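Zomum Parcel Services
1/4 Updated holiday return rules take effect 11th January. Please read all four posts before sending an item back.
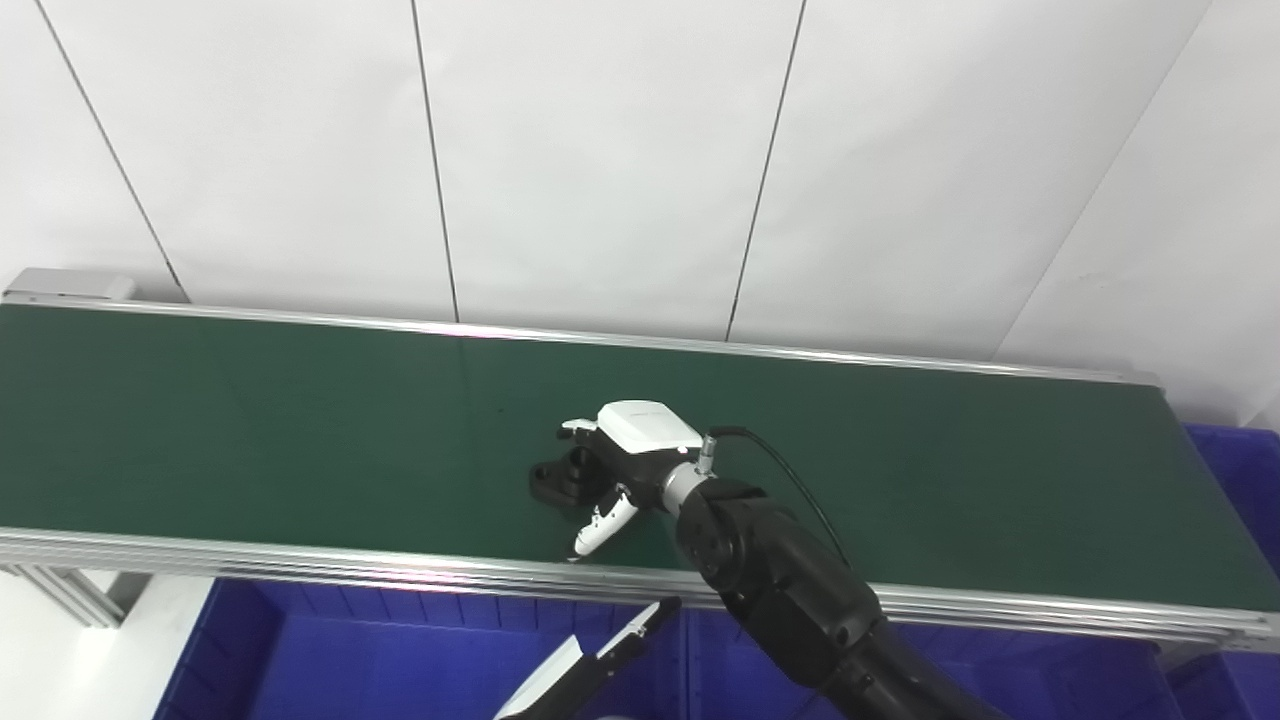 2/4 Return window
Items bought in November or later may be returned within 100 days of delivery. Earlier orders keep the terms printed on the packing slip.

3/4 Labels
Print one label per box and cover any old barcodes. Customers of Pletova and Tokgöz should use the label sent by the store — our own form will not be accepted for those orders. Boxes must weigh no more than 11 pounds.

4/4 Refunds
Refunds are issued by the store, usually in about 4 business days after check-in. Zomum cannot change a refund amount. Questions about a missing parcel may be sent through the Help page, with the tracking number in the subject line.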